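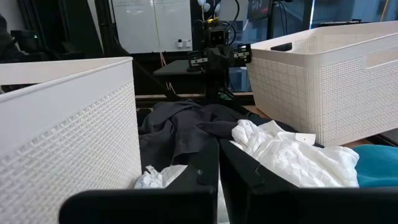 Clothes and baskets on the bench, Trutau open day.

The Clorkasow is a laundry-sorting robot with two arms and the social ease of a fridge. Josenton showed it off at its Trutau workshop one afternoon in February, and I drove 95 kilometres to watch something else deal with the washing.

Its brief is modest. Darks go in one basket, whites in another, and you go and put the kettle on. Jae-hoon Kwon ran the demonstration with the calm of a man who has seen a lot of socks. He gave us 20 minutes and a biscuit.

I'll be fair to it. The grip is gentle, and a lacy thing I'd have sworn would end up shredded was handled with more courtesy than it would get at my place. Colour recognition is good too, although navy and black gave it a long think, as they do all of us before breakfast. 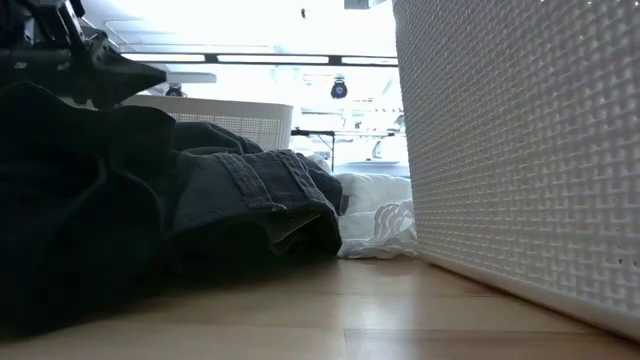
Can it cope with a full family wash?
Josenton rates it for 26 items a load, so a household with teenagers would be feeding it in shifts.

Speed is where my enthusiasm wandered off to look at the car park. A pair of trousers takes long enough that you start rooting for them. Kwon says the next software release will help, and that the arms are being held back on purpose while the public's about. I've used the same line about my own ironing.

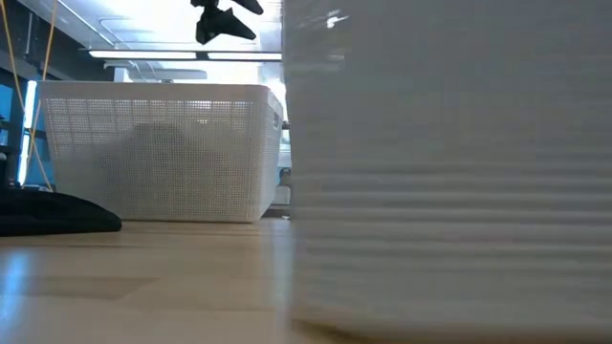 The other grumble is setup. The baskets need to sit where the software expects them, and if you nudge one you're back in the calibration menu, a grey labyrinth organised by somebody who doesn't own a laundry. The older Shin model had one big button and I miss it.

Hire is 210 dollars a week, delivery extra, and it doesn't fold. Three stars, and a fourth if they bring back the button.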